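Harnstead Wall Relief, limited edition
From the Jasgate studio

The Harnstead is a cast wall relief of a ploughed hillside, made in plaster over a jute backing. The ridges run from the lower left and close up towards the top, so the piece changes a good deal with the light. It can be hung upright or on its side.

Edition: 74, each numbered and signed on the back
Height: 69 cm
Finish: chalk white or iron grey, matt wax
Fixing: two keyhole plates, screws supplied

The original was carved in clay at Ikden in July and the mould was taken from it there. Small air holes are left as they come out of the mould. Larger ones are filled by hand before waxing.

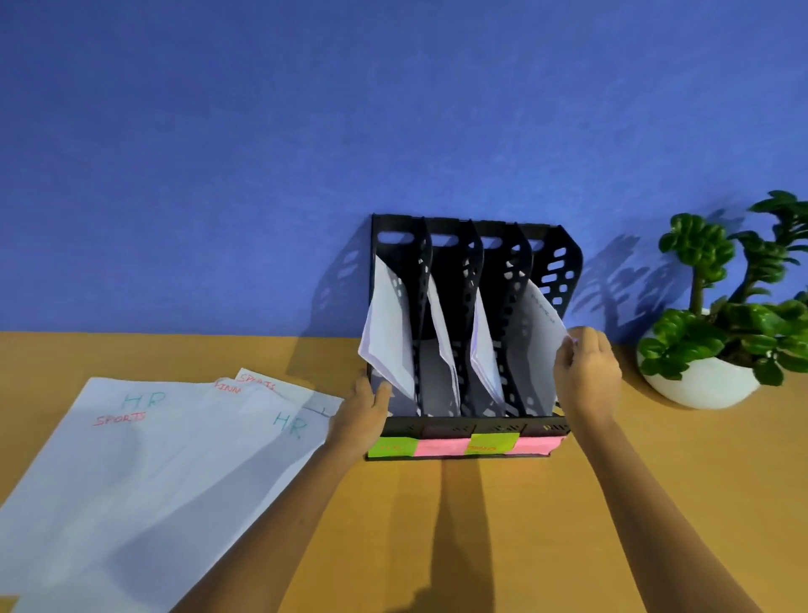
Ingegerd Sæther writes that the grey looked darker on her landing than she had expected, and that she would hang it opposite a window and not beside one. She also asks whether the wax can be renewed at home.

It can. Use a clear paste wax on a soft cloth, work along the ridges and leave it overnight before buffing. Don't use water or spray polish. For dust, a dry brush is enough – a wide paintbrush does the job.

Each relief is packed in a Igwe crate with foam corners. Please keep the crate until you have checked the edges, as we need it for any return.

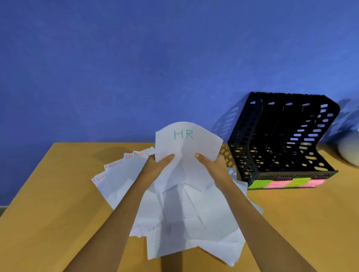

Returns are accepted within 14 days if the wax is unmarked. Chips found on arrival are repaired free of charge or the piece is replaced from the edition, while numbers last.

Price: £1,281 including delivery in mainland Britain. Collection from Jasgate: £1,000.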